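Charm and chain stall – table check before opening, with my comments
Warnwood spring craft fair, Lopes hall, table 15
Filled in by Thaís Frota

I do this one every time we set up, and I've started typing up my notes properly as people kept asking for a copy. Tick, cross or n/a, then whatever I was thinking when I ticked it. The numbering follows the sheet the hall gives out, with my own extra lines stuck in wherever they seemed to fit.

1. Table steady, legs locked – yes
Round one again. It had a wobble when I leaned on the door side, so I turned it a bit and the wobble went. Must be the floor. Please lean on it yourself from a few places before you lay anything out, it's no fun picking beads off the boards afterwards.

2. Cloth flat, nothing hanging where feet can catch it – yes, second go
First go it was trailing at the back. I pulled it round and folded the spare under. The gingham is staying, by the way! I know plain would show the stock better, but children come straight over to it.

3. Walkway clear behind the table – yes
My coat and two bags were in it. Moved.

4. Chains sorted and checked – partly
I go along every chain with my fingers and feel for sharp ends. Any link that has opened up gets closed with the flat pliers or goes in the mending tin. What I hadn't done by the time I got to this line was the untangling, so that's my cross for the day. A knotted chain gets tugged, and then you've got a broken one and somebody with a scratched thumb. Do the untangling at home if you possibly can.

5. Charm strands – pull test on each piece – yes
Hold the strand in one hand, hold the charm in the other, one firm pull. If it gives, it's off the table. The pearls want a closer look than the rest, I run a nail round the hole to see if the coating is lifting. Tiny metal charms at the very end of a strand are the ones I lose most, so those get pulled twice.

6. Bear charms – yes, with a grumble
I love these and they sell, but they look like sweets, there's no getting round it. Glossy, pink, just the right size for a toddler to pop in. They go towards the middle of the table, never on the rim, and whoever is serving keeps an eye on them. I also check where the bear joins its bead, because all the swinging about happens there.

7. Metal bin – yes
Run a hand (carefully!) round the rim for burrs. Mine was smooth all the way, corners too. It stays on the far side of the table so small arms can't pull it over, and nothing with a clasp gets dropped in on top of the loose stuff.
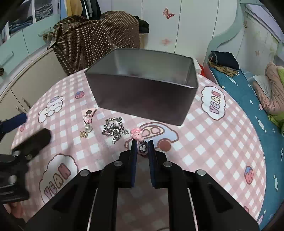 Tainá Araújo: I'd make the pull test stricter, personally. One pull is fine for a necklace that hangs there looking nice, but bag charms get yanked about all day long. When I ran the table at Miduvstead in March I did every strand three times and had two come apart on the third pull. I'd put the bears in a lidded box as well and bring them out when someone asks.

Fair point about the third pull, and I've changed my own sheet to say three for anything meant for a bag. I'm not going to box the bears though. Boxed things don't get bought, I've tried it. If there's a crowd of little ones I'll pull the bears in closer to me, and that's as far as I'll go.

8. Small parts card on show – no, then yes
Left it in the car. Went back for it. It says not suitable for children under 3 because of small parts, and it should be up before the first customer, so put it in the cash tin the night before like I always say I will.

9. Pliers, cutters and spare pins off the table – yes
In the tin with the lid on, under my chair. Cutters closed.

10. Lamp and lead – n/a
Didn't bring the lamp. If you do, the lead goes down the back of the table and gets taped, and the hall wants the plug looked at first.

11. Stock sheet matches the labels – yes
Last label in the book is 649. Keep going from there and please don't start again at one, it took me an entire evening to sort out last time.

12. Floor swept for dropped beads – leave till packing up
Do it before the chairs are moved. A round bead on a wooden floor is as good as a roller skate.

Still to do: untangle the chains (me), new flat pliers (the old ones slip), second small parts card to live in the car.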